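# The library on Lam Street got its prize

*7 June 2019* 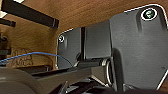

So the Vurnier jury finally picked its best small public building, and it's the branch library on Lam Street! I walked past that site all through May (my bus stop is right across from it) and I never would have guessed it was in the running. It beat 48 other entries, including the Mediten ferry terminal, which I was sure would take it.

I went in on my lunch break to look again. What I love is the long reading room on the north side, with the deep window seats and the brick left bare. You can sit there for 2 hours and not notice the traffic. The entrance I like less. It's a tight squeeze with a stroller, and the ramp sends you the long way past the book drop.

The jury gave it extra credit for keeping the old fire station wall, all 100 feet of it. I'm glad somebody did, because the first plan had it coming down for 10 parking spaces. Next up I want to get out to the ferry terminal and see what it lost on.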